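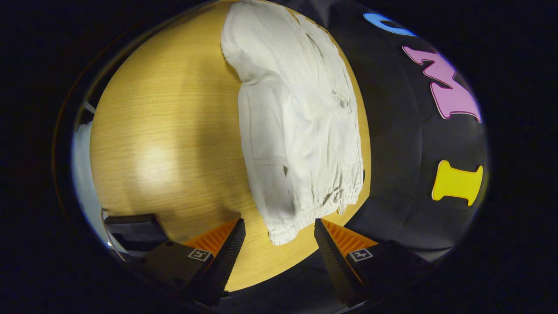
Gathered cuff, fingers open, just above the tips.

Handout 3: Buying in a handheld gripper kit — what to ask, what to try, what to write down

Hello again. Last time we did arms and what they cost to run, and a few of you stayed behind to ask why anyone would pay for a gripper with no arm on the end of it. Fair question! This handout is my answer, plus the notes you'll need for the review exercise. Bring it with you, scribble on it, and please don't lose the last page, as the exercise is on it.

The kit we're reviewing is the Dredari hand kit. You hold it, you do a job with it, and it records what you did so that an arm can be taught the same job later on. Kavbridge sells it over here and also runs the paid service that goes with it, where you send off your recordings and get back a trained program. You can buy the kit without the service. You can't buy the service without the kit, which annoyed me when I first read the price list and still annoys me a bit now.

1. What you get for the money

The kit on my bench is the middle one of the range. In the case there's a pair of fingers with soft orange pads, the body they fit on, a camera, a charger, a sheet of spare marker tags and a booklet. The booklet is thin. I'd say it covers the first hour well and the second hour not at all, so for anything past the first hour you'll be leaning on these notes and on each other.

The pads are the part I'd look at before anything else in any kit like this. They're ridged on the inside, and the ridges are what give you a hope of holding on to thin cloth. Hard flat fingers are lovely for boxes and hopeless for a shirt. Ask any seller three things about the pads: what a new pair costs, how long a swap takes, and whether you can do the swap yourself. Kavbridge did well on all three when I rang them, and I've done the swap myself with one small screwdriver and a cup of tea going cold next to me.

The tags are the little black-and-white squares, one on each finger side. The software reads them to work out how far apart the fingers are at any moment. Wipe them before you start. A thumbprint across a tag can spoil a whole morning, and you won't find out until you load the files (I speak from experience, and it was a long morning).

2. Why I test with clothes

Every seller will show you their kit picking up a block. Blocks are easy. A block is the same shape after you've dropped it as it was before, so you can do it again and again and the results look marvellous. Cloth isn't like that. Put a white top down twice and you've got two different piles, with the cuff somewhere new each time, and the person holding the gripper has to look, decide and then go in. That looking and deciding is what you're paying the kit to record.

So my standard job for any review is: find the cuff, pinch it, lift it, lay it flat. It's dull to watch. It tells me more about a kit than anything in the brochure, because you very quickly feel whether the fingers close where you think they're going to.

Things I want you to notice when you have a go:

Does your wrist ache after ten minutes? Weight matters far more in the hand than it does on paper.

Can you see past the fingers to the thing you want to grab?

When you squeeze slowly, do the pads bend round the cloth or push it away?

Can you let go cleanly? Letting go is harder than picking up, and people always forget to test it.

Write your answers down as you go, in whatever words come to you. "Feels like salad tongs" is a perfectly good note and I've had it from two different groups.

3. The camera and what it sees

The view from the kit is very wide and round, with black corners. New users tend to hate it for a day and then stop noticing. The good side is that you get the fingers, the cloth and plenty of the room behind in one go, and the software wants the room behind. It uses fixed things in the background to work out where your hand has moved. Plain surroundings give it very little to go on, so big bright letters on a dark background suit it nicely.

The bad side is that straight things come out bent. Don't judge distances from the recording by eye. I did, in my first review, and wrote a rather cross paragraph about the fingers being crooked. They were fine.
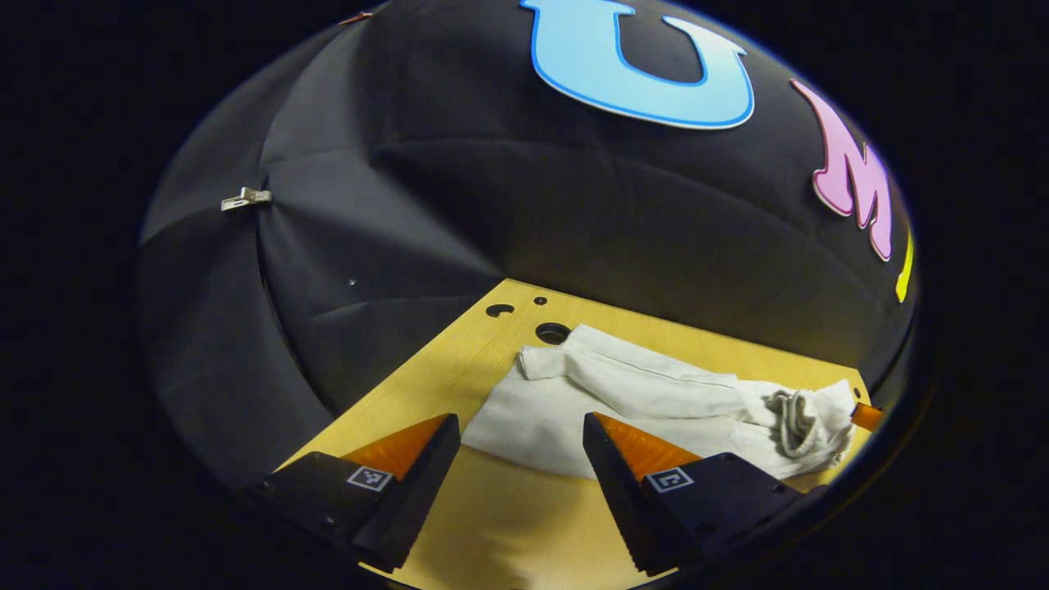

How many recordings do we need before it's worth paying for the training service?
For a single simple job like the cuff lift, I'd collect 271 good ones before sending anything off, which is where my own results stopped wobbling. A harder job with folding in it will need a lot more, and I'd ask Kavbridge for their view on your particular job before you start.

4. The service, and reading the small print

Now for the part of the handout that's really about money. The service comes in two levels. The basic one takes your files and hands back a program. The fuller one has a person look through your recordings first and throw out the poor ones. I've tried both. With the basic level I had 2,077 recordings from a mixed bunch of users, some careful, some very much not, and the program that came back was jumpy and kept reaching for the middle of the garment. I had the same lot checked under the fuller level and it was far calmer, and it went for the cuff.

Does that make the fuller level worth it? For a small team with nobody free to check files, I think so. If you've got someone patient who can sit and watch recordings with a biscuit, do it in house and keep the money. Checking isn't difficult. You're looking for the ones where the hand blocks the camera, or the cloth slips, or the user stops halfway to answer the door.

Read the page about who owns the recordings. Then read it again! Under the Kavbridge terms I was given, your recordings stay yours, but they may keep a copy "to improve the service" unless you tick a box, and the box is on a separate form. I'd tick it if you're filming in a customer's building. Ask too what happens to your files if you stop paying, and get the reply in writing.

5. How it sits next to the Limsakul kit

I get asked for a comparison every February when people are doing their budgets, so here's the short form. The Limsakul kit is lighter and easier to hold, and I'd choose it for anyone with small hands or a sore wrist. Its pads are smoother, though, and on thin cloth I lost my grip with it far more than I'd like. It also has no paid service behind it, so you need someone who's happy training the program themselves. If your job is boxes and tubs, go Limsakul and enjoy the lighter arm. For clothes I'd spend the extra on the Dredari.

The hire place at Dinwood has both, and will let you take one away for two weeks. Do that before you buy. A fortnight is long enough for the shine to wear off — and for the battery to start telling you the truth. Mine gave about 3 hours on a charge, a good bit short of what the box promised, and I now plan a long lunch in the middle of any full day.

6. The exercise

Work in pairs. One of you holds the kit and the other keeps notes, then swap. Do the cuff lift until you've both stopped giggling, and only then start recording. After that, write one page as if to a manager who has never seen the kit and has to sign for it. Say what it's for, what it did well, what it did badly, and whether you'd buy, hire or leave it. No brochure words please. If I read "seamless" I'll send it back.

Put your costs on a separate sheet, with spare pads and the service fee in there as well as the kit price. Most groups leave the pads out and then look surprised.

Bring both sheets to the next session, and leave the kit on charge when you've finished with it.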